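Bemlow Tabletop Collection: Frequently Asked Questions

Posted 2018-03-26 by the Vimthorpe data desk
Last updated: December

What is being collected?

Short recordings of a robot arm and hand doing small jobs on a table: opening a lid, closing it, putting an object in a container, taking it out. Each recording holds the head camera video, the joint positions of the arm and fingers, and the commands sent by the operator. The learning system is trained to predict the commands from the other two.

How many examples does one task need?

We plan for 220 good recordings per task. Simple tasks level off before that. Tasks with a hinge or a tight fit usually need all of them. The full Bemlow set now holds almost 3,000 recordings.

How long is a recording?

Most tasks have a limit of 10 seconds. If the hand has not finished by then, the operator stops and marks the attempt as timed out. Timed-out attempts are kept in a separate folder and are not used in the first round of training.

Should failed attempts be deleted?

No. Mark them as failed and move on. A missed grasp followed by a clean second try within the limit counts as a success, and these are some of the most useful recordings in the set. Do not stage them on purpose.

How much should the object move between attempts?

Shift it by at least one hand width or turn it by a clear amount after every attempt. The Rutow placement list gives 8 starting positions per task. Go through the list in order, then start again from the top. Small errors in placement are fine – exact repeats are the problem.

Does the table have to be spotless?

No. Remove loose items that are not part of the task. Marks on the surface can stay, and so can whatever is normally in the room behind the table. A system trained only on a perfect background tends to fail on an ordinary one.

Where does the hand start?

Above the table and clear of the object, with the fingers apart. For the lidded container it starts on the left side. Hold still for one second before moving so that the start of the motion is easy to find later.

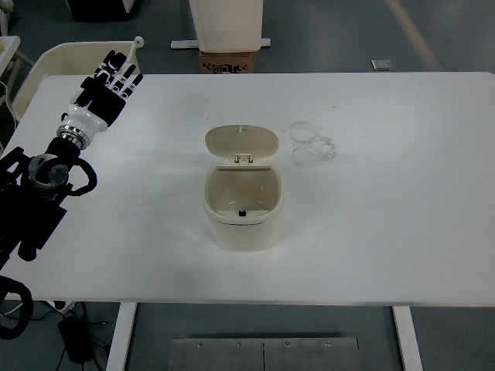 Lidded container task, lid open, hand over the far left of the table.

How is the state of the lid labeled?

With one of three words: open, closed, or partial. Open means the lid is tilted back past upright and stays there without support. Anything between that and closed is partial. The label is entered for the first and last moment of the recording only.

Can two operators share a task?

Yes, but each session file must carry one operator code. People move at different speeds, and Flores, our review tool, compares speed within a code before it flags outliers. Change the code when you change seats.

What does Flores reject?

Recordings with missing video, joint data that stops early, or a clock difference between the two. It does not judge whether the task was done well. That check is made by a person – see the review notes for the current task.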